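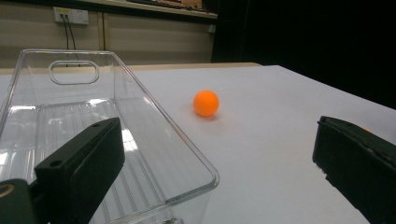
The Good Badge

8 min read

So the agency texted at ten past four in the morning, the way the agency always did, and the text said GRAVUM, GATE 3, BRING BOOTS. I'd been on Gravum's list for 18 months by then. I knew which gate. I knew which boots, too, because I only had the one pair.

Gravum ran the big warehouse out past the river, the one with the blue stripe you can see from the highway. There were two kinds of badge. Green meant you worked for Gravum. Gray meant you worked for Grarnero, the staffing outfit, and Grarnero sent you to Gravum, and when you asked either of them a question they sent you to the other one. I was gray. My sister used to say I should have that printed on a mug.

Anyway, December. We were on the returns floor, which is where the stuff goes that people ordered and hated. The heat had been out on our side since before Thanksgiving (the greens had heat, same building, don't ask me how you do that) and a woman on my line had started passing a sheet of paper around at break. It just asked for the heat back. It said please, twice! I signed it on top of a stack of pallets with a pen that barely worked, so I had to go over my name again and it came out darker than everybody else's. I've thought about that pen a lot.

We got 354 names. For a place where people wouldn't tell you what car they drove, that was something. The woman on my line folded it up and walked it over to the floor manager's window herself, in her coat, and he took it and said thank you, and then he put it under his coffee.

The heat came back on in four days and I was so happy I bought everybody at my table vending machine pretzels.

Then my texts stopped.

At first I figured it was the slow season, except it was December, and there isn't a slow season in December if you're in returns. I called Grarnero. The guy said I was active in the system. I said active how, I'm on my couch. He said active meant available to be selected. I said who selects. He said the client. So I called the client, and the lady at Gravum was really very nice, and she said she couldn't discuss staffing with someone who wasn't staff.

I tried the other places. There's a bakery supply company called Stöcker that hires anybody, I mean they hired my cousin, and they gave me an interview, shook my hand, told me to come in for the late shift, and called back before I was even home to say the position had been filled. I was still on the bus. I had the phone in one hand and the new hairnet in the other.

What I found out later I found out because of a printer. The woman on my line, the one with the sheet, had a niece who temped at Flaltia, and Flaltia is a company that does "workforce insight," meaning people like Gravum pay them and they keep a file. The niece was supposed to be printing lunch menus and the thing jammed, and when it unjammed it gave her six pages of somebody else's job. It was names. There was a column that said CONCERN, and next to mine it said ORGANIZER, EMPHATIC SIGNATURE.

Emphatic signature! I laughed so hard I had to sit down on the laundry room floor. Then I stopped laughing and stayed down there a while.

I never organized anything in my life. I can't get four people to agree on a pizza.

The legal clinic at the library had a man in a nice sweater who read the pages twice and asked who my employer was. I said Gravum. He said no. I said Grarnero. He kind of tilted his head. He explained that the one who'd put me on the list wasn't the one who'd hired me, and the one who'd hired me hadn't done anything except not call, and not calling is legal. He was sorry about it, I could tell. He said there might be a complaint to file against Flaltia over the false part, and the form was long, and it would take over 3000 dollars to do it right unless there were more of us.

I asked how many was more. He said as many as I could find.

So I went home and called the woman on my line, and she called the niece, and the niece said she'd seen the page numbers at the bottom and ours said 1 through 6 of 496. I wrote that down on the back of the phone bill. Then I got a good pen, a black one, and I took the early bus out to Gate 3 and stood where the grays come off shift, with my clipboard under my coat so the paper wouldn't get wet.

First guy out asked me what it was for. I told him it was kind of a long story and he said his bus wasn't for ten minutes.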